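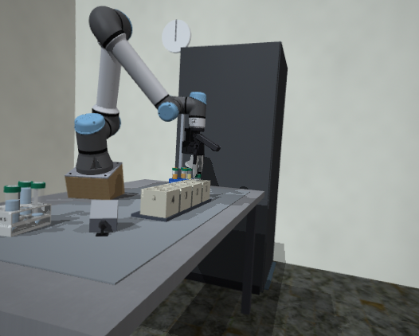 Figure 3. Image de synthèse à dominante grise : bras articulé à capuchons bleu ciel, socle de bois brun, table de laboratoire grise.

3.2. Rendu des gris neutres sur papier non couché

La reproduction des gris par superposition de cyan, de magenta et de jaune reste sensible aux dérives d'encrage. Un écart de quelques points sur une seule des trois encres suffit à produire une dominante visible, alors que le même écart passe le plus souvent inaperçu dans une plage saturée. Sur papier non couché, l'absorption du support accroît l'engraissement du point et déplace l'équilibre des tons moyens. Nous avons donc traité séparément les illustrations dont les grandes surfaces sont peu saturées (figure 3) et celles où dominent les couleurs vives.

Les essais ont été conduits sur deux supports, le papier Brerkik, sans azurants optiques, et le papier Ginovik, azuré dans la masse. Chaque illustration a été séparée selon deux réglages : un retrait des sous-couleurs modéré, qui conserve une part importante d'encres chromatiques dans les gris, et un remplacement poussé par le noir. Le tirage comportait 1000 feuilles par support. Les 400 premières, correspondant à la stabilisation de la presse, n'ont pas été retenues pour les mesures.

Sur le papier Brerkik, le remplacement par le noir réduit nettement la variation de teinte des gris en cours de tirage. Les ombres y perdent en revanche de la densité, et les transitions entre gris moyen et gris foncé présentent un grain plus apparent — défaut surtout gênant dans les aplats étendus. Le réglage modéré donne des dégradés plus réguliers, au prix d'une dérive vers le rouge en fin de tirage.

Le comportement du papier Ginovik est moins simple à interpréter. Les azurants refroidissent les tons clairs, de sorte qu'un gris mesuré comme neutre sous l'illuminant de référence paraît bleuté en lumière du jour. Les bleus pâles se détachent alors moins bien des gris voisins. Une correction de la courbe du jaune dans les hautes lumières atténue l'effet sans le supprimer, et elle dégrade légèrement les tons bruns.

La méthode de Kristiansen, qui pondère les écarts par la surface des plages, classe les deux réglages dans le même ordre que l'évaluation visuelle pour le premier support, mais dans l'ordre inverse pour le second. Ce désaccord tient vraisemblablement à la prise en compte du blanc du papier, fixé par convention dans la méthode et perçu comme variable par les observateurs. Les valeurs par plage sont données au tableau 4.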